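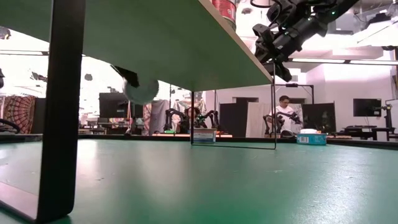 Chapter 4
Who Feeds the Campus? Institutional Buyers and the Local Farm

In this chapter you will learn to:
Trace a purchase from a college kitchen back to the grower
Read a basic produce specification
Explain why small farms lose contracts they could fill
Work out what "local" means in a given contract, if it means anything

Key terms: prime vendor, pack size, forward contract, seconds, food hub, shrink

The Carrot Problem

In July, when the dining halls of Plomwood College are serving a handful of summer-school students and a visiting chess camp, the farms outside town have more carrots than they know what to do with. By February the dining halls are full, the students are hungry, and the carrots arrive by truck from 2,966 miles away, peeled, cut into coins, and sealed in plastic. Everyone involved agrees that this is a shame. They have agreed on it for years, at well-attended meetings, over catered sandwiches.

The usual explanation is that local food costs too much. Sometimes it does. But when Elaheh Mirzaei took over purchasing at Plomwood, she asked the kitchen staff to write down every reason a local delivery had been turned away during the previous year. Price came fourth. Ahead of it were wrong box size, missing paperwork, and the loading dock being closed. The dock closed at noon. The farmers, who had been picking all morning, tended to arrive at ten past.

This chapter is mostly about docks, boxes, and paperwork. Students who signed up for the course hoping to talk about soil will get their turn in Chapter 7.

4.1 How a Kitchen Buys

A large kitchen rarely shops in the way you or I do. It signs an agreement with a prime vendor, a distributor that promises to supply nearly everything from flour to floor cleaner, and in return the kitchen promises to spend most of its budget there. At Plomwood the figure was 87 percent. Whatever was left had to cover emergencies, the bakery's fondness for a certain brand of butter, and all the local farms in the county.

Prime vendor contracts are not a plot against farmers. They give a kitchen one invoice, one truck, and one phone number to call when the eggs don't show up. A manager who has spent a morning chasing 25 separate invoices will understand the appeal, and may become quite emotional about it.

Case: The Flustcombe Squash

Wilson Inga grows winter squash on a small farm in Flustcombe. In his first season selling to Plomwood he offered up to 400 pounds a week, washed and sorted, at a price below the distributor's. The kitchen said yes at once. Then the squash came -- whole, with the skins on, as squash does -- and it became clear that the kitchen had sold its last heavy-duty peeler when it switched to pre-cut vegetables. Two cooks worked through the first delivery with hand knives. The second delivery was politely postponed.

The fix was a food hub. Vida, a growers' cooperative with a licensed processing room, agreed to peel and cube the squash for a fee, and to deliver it before noon. The final price was a little above the distributor's. The college paid it and put up a sign about squash, which students walked past on their way to the pizza.

Before You Read On

Find out who supplies the place where you eat most often. Ask for the pack size of one vegetable and the hours of the loading dock. Bring your notes to class; we will use them in Section 4.3, where we build a delivery schedule and then watch it fall apart.

4.2 What the Specification Says

A produce specification is a short document that tells a seller what the buyer will accept. It covers grade, size, count per case, temperature on arrival, and the condition of the box. Start with the line for size. A carrot that is too thick for the slicer is, from the kitchen's point of view, somebody else's carrot, and growers who read this line before planting have a better autumn than those who read it after.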